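Wrist views and the planner that ignores them

Most of the planning code I review treats the wrist camera as a confirmation device. The overhead camera proposes a grasp, the planner commits to a trajectory, and the wrist stream is checked once, at closure, to answer yes or no. I think this is the wrong division of labor for soft objects, and I think the usual defense of it, latency, no longer holds.

At Pestix we keep a log of failed and aborted picks. In September it held 3512 entries. Bianca Sârbu sorted the ones involving foam, cloth and sponge by the stage at which the planner's state estimate first diverged from the object. In 490 of them the divergence came after contact. The overhead estimate had been good enough to reach the object. It was then carried forward, unchanged, through a phase in which the object changed shape.

A rigid-body pose has six numbers and a fold has none of them. Once the material bends, the pose of its bounding box is still computable, still smooth over time, and no longer useful for placing the thing in a basket. Filters make this worse, as they report high confidence in a quantity that has stopped meaning anything.

The wrist view has its own problem, namely that the object occludes most of what the planner wants to know. With a large folded sponge-like object close to the lens, near material goes out of focus, the fingers are only partly visible, and the basket appears as a piece of grid off to one side. Detectors trained on whole objects tend to return nothing here, and the stack reads "nothing" as "no information."

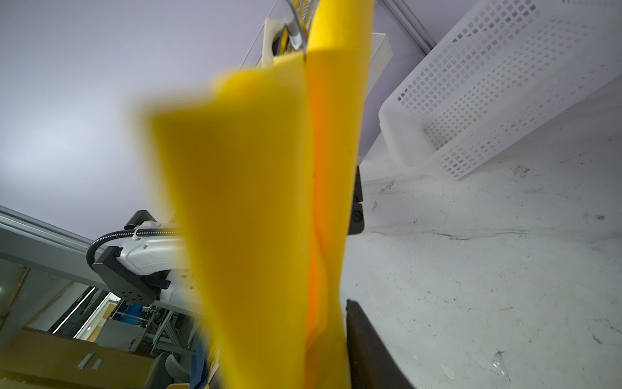 What the wrist stream can supply

A crease line is information. So is the seam where two flaps meet, and so is the angle of a finger face relative to the material. None of these need a class label or a full pose. Unathi Maluleke's branch of our Bolitz planner takes them as soft constraints on the next waypoint and re-solves every 27 ms. The solver itself is 11 percent slower than the baseline. We have not found a task where that matters.

The objection I hear most is that this couples perception to planning and makes both harder to test. It does. The Baudry interface was designed to prevent exactly that, and for bin picking of rigid parts I would keep it. For deformables, the clean interface passes a clean and incorrect message. I would take a messier test suite over that.

Where I would not go is full end-to-end control. The Prullach trials gave us acceptable behavior and no usable fault trace, and our integrators need the trace. An intermediate layer of local features can be logged, replayed and argued about.

The change I am asking for is small. Planner APIs should accept partial geometric observations with a timestamp and a covariance, at any point between approach and release, and should let the object pose expire after contact unless something renews it. Bolitz does the first in a branch and the second behind a flag. Both should be on by default.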